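Ticket 3888
Product: Plorkinum sorting trays, small parts set
Opened by: Samira Shboul
Handled by: Amirul Sopacua
Opened: Mar 16, 2020
Status: Closed

Problem as reported

We use the Plorkinum trays at our repair bench to hold small parts while a job is open. The pink one has started sliding when someone picks a part out of it. It moves a little each time and ends up at the edge of the table. The other trays from the same order stay put. The table is gray, smooth, and has no mat on it. I have wiped the table twice with plain water and it made no difference.

Second problem, maybe related. Under the bench lamp the bottom of the tray shines so much that pale parts are hard to see. We lost a white washer for most of a morning and it was in the tray the whole time.

Samira

Reply 1, Amirul Sopacua

Thanks for the details. Please check the following and write back:

1. Turn the tray over and look for four clear feet, one near each corner.
2. Run a finger over each foot. They should feel slightly tacky.
3. Tell me what you clean the trays with.
4. Tell me where in the tray the glare is worst with the lamp on, and whether you can still make out the parts in it.

Reply 2, Samira Shboul

Two feet are there and two are gone. The two that are left feel slick. We clean the trays with Lindum spray and a paper towel – same as the table on Fridays' big clean, now that I think of it, so the table gets it too.

The glare is worst on the left and in the middle. I can pick out the yellow piece with no trouble, and the dark bit next to it, but anything white would be gone.

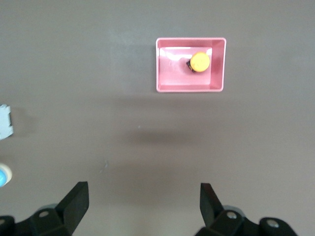 Reply 3, Amirul Sopacua

Slipping

Lindum leaves a thin film that makes the feet slick, and over time the glue lets go. Wash the tray in warm water with a drop of dish soap, rinse it, and let it air dry. Do the same for the patch of table where it sits. I am mailing you a set of replacement feet, part number 227. Peel off what is left of the old ones first. Press each new foot down for a slow count of ten and leave the tray upside down overnight.

Glare

The floor of the tray is glossy and will not dull with use. Do not sand it – the scratches hold grit and are hard to clean. Either move the lamp farther to one side or put a liner in. The dark felt liner is part number 1166 and can be cut with scissors. A piece of dark paper works in the meantime.

Reply 4, Samira Shboul

Feet arrived and are on. The tray stays where I put it now, even when I dig around in it with one hand. We switched to dish soap for all the trays.

I moved the lamp and it helped some, but then the rest of the bench was too dim, so I moved it back. Using dark paper for now. Please add one felt liner to our April order.

Reply 5, Amirul Sopacua

Liner added. Closing the ticket. If another foot comes off, reply here and it will reopen.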